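The long way round a blue jumper

My mother folded everything on the kitchen table. She had a perfectly good bed to do it on, but the table was the right height for her back and close to the kettle, and over the table went a cloth, always, so that nothing picked up crumbs. I was grown and living in Jovatville before I learned that other families simply dropped their washing on the couch and pulled out what they needed as the week went along.

I still do it her way. Mine is a cloth with a fan pattern, all little scallops one behind the other, and it has seen more knitwear than it has dinners. I'm fond of it. A plain woollen sleeve laid out on all those curves looks as if it has been put there on purpose, even when you've only just flung it down.

Long sleeves are where most of us come undone. A tea towel will forgive you anything and a T-shirt is hardly any trouble, but a long-sleeved top has two extra limbs and a neck, and each of them has its own idea of where it would like to be.
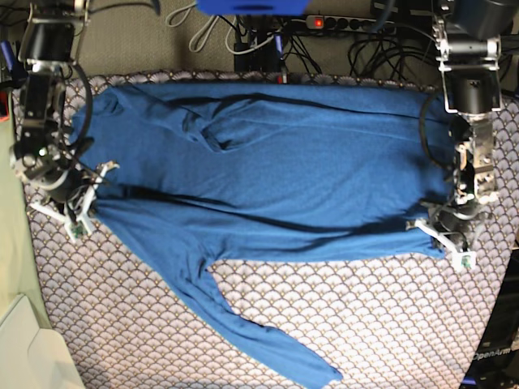

Blue on fans: one sleeve out, and a long crease still to be smoothed.

The folding classes at the Dullirari hall began in July, on the strength of a notice pinned up beside the library returns, and I went along expecting to be told things I already knew. I came home and did my whole cupboard again (all 67 pieces of it, scarves included, and I was up until midnight).

What I'd been doing wrong, for the better part of my life, was starting too soon. You want the garment lying flat before you fold a thing. Find the shoulders first and give them a gentle tug apart, then work your palms down towards the hem, pushing the wrinkles ahead of you like water off a bench. Look at the underarms, where the folds like to gather and fan out. Only then do you bring a sleeve across, laying it along the body and easing out any twist with your fingers before the other one goes over to join it.

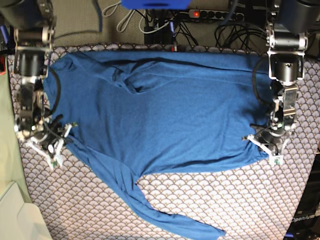 Taha Ghoneim prefers to leave the sleeves until last, and told me over the tea urn that "if the body's straight the arms will follow, and if it isn't you may as well put the whole lot back in the basket." We went back and forth on this until the urn was empty, and I have since tried it both ways. For a heavy jumper I think Taha may be right. For anything thin I'm sticking with sleeves first.

Then there's the cloth underneath, a subject on which I could go on for pages. A bare tabletop is too slippery and a thick blanket drags at the knit, so you smooth one bit and ruck up another. A patterned cloth has the further advantage of giving your eye something to follow when you're lining up a hem. 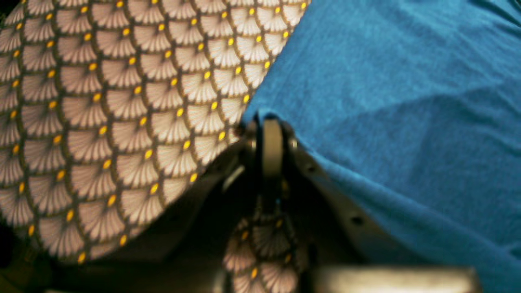

Keep a corner of the table free for the finished pile, too, and put the bulky things at the bottom of it. I hang nothing knitted any more, having ruined a lovely Benkirane cardigan that grew two little peaks at the shoulders from a wire hanger and never lost them.

My mother would have said she could have told me that.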